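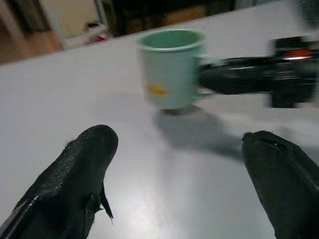
The white table, from just above it.

Wanted: Marker Surveyor and Text Writer (contract, one person)
Posted 5/3/26

The Tistow Roadside History Project is looking for a patient person with a reliable car to find, read, check and, where necessary, quietly correct the historical markers of three river counties. There are 209 of them on the official list. Our last survey found a good many, failed to find several others, and found one that wasn't on the list at all, commemorating a ferry that the county seems never to have had.

The work is not glamorous. Most of our markers stand at the edge of two-lane roads, placed by people who believed that everyone in the future would travel at the speed of a mule. They tell you that a fort, a mill, a stage stop or a treaty ground lies "one mile north," and leave you to work out one mile north of what. Several have been moved for road widening and now point confidently at a feed store. The marker for the Lambert Stockade has been turned to face the other way, so that it directs travelers to a site on the wrong side of the creek. It has done this since before any of us worked here, and at least one wedding has been held on the result.

What you'll be doing

You will visit every marker on the list, record where it stands, copy out its text exactly (including the spelling) and note its condition. Then you will compare what it says with the written record, meaning county deed books, post returns, old newspapers and the Nimis Papers. The last of these is 3005 pages of letters and accounts left by a freighting family who wrote down everything they bought and nothing they thought. You will come to know the price of axle grease very well.

Where a marker is wrong, you will draft a replacement. A full-size marker holds 40 words on each face if we use the larger lettering, and we do use the larger lettering, having received letters about the smaller. Forty words is enough to say who built a place, when, and what became of it. It is not enough for your feelings about it. Applicants who have written dissertations should consider this carefully.

You will also answer mail. People feel strongly about markers. You will hear from families whose great-grandfather was the first settler on Dritik Creek, and there are currently eleven such families. Be kind to all of them. Do not promise anybody a plaque.

Who we're looking for

You should be able to read nineteenth-century handwriting without sighing loudly enough to disturb the reading room. You should know the difference between a cantonment, a camp and a fort, or be willing to learn it and then be corrected by strangers in parking lots. Some grounding in the military and settlement history of the plains would help. So would experience with land survey notes, in which the key landmark is always a tree.

A degree in history is welcome but we won't insist. Our best surveyor to date had spent her career reading water meters, and she was the only one of us who never lost a page of field notes. If you have worked with tribal historic preservation offices, please tell us. A large share of our older markers describe Native people only as something the cavalry was pursuing, and the replacement texts will be written with the nations concerned, on their schedule, with their approval. This part of the job is the one we joke about least.

You need a valid license, tolerance for gravel, and shoes you don't love.

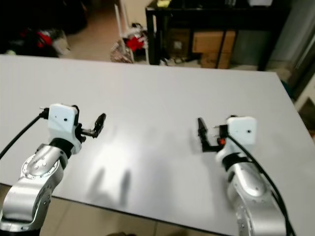 Replacement texts get a test reading before anything goes to the foundry, because bronze is expensive and an error in it is more or less permanent. You will bring your drafts to our monthly session and read them aloud to people who have been told to interrupt. Then come the full-size paper proofs, which have to lie flat while everyone leans over them, so you'll want a big rectangular tabletop, preferably white, where a stray comma has nowhere to hide. Bring your own pencils. Ours are removed from the building at a rate we have stopped discussing.

Terms

The contract runs until the end of January, with a possible extension if the list turns out to be longer than the list. The fee is $2276 a month, plus mileage and the cost of one motel room at a time. There is no office, although you will have a desk at the Lambert reading room on the days when it is open, and a key for the days when it isn't. The desk is near the radiator. The radiator has two settings, and both are August.

You may set your own field schedule. We suggest staying off the creek roads after heavy rain and staying off the Dritik bluff road altogether until the grader has been through. Always ask before crossing a fence, even when the marker is plainly visible on the other side of it and has your county's name on it.

How to apply

Send a letter of one page, two references, and a sample marker text of no more than 40 words on any building, crossing or event within ten miles of where you live. It must be true. Give your sources on a separate sheet. We will count the words, and we'll check the sources – last time we had a lovely piece about a cannon that had never left Ohio.

Applications go to the Tistow Roadside History Project, care of the Lambert reading room, by mail or in the slot beside the front door. Please don't use the slot on the side door. It belongs to the dentist.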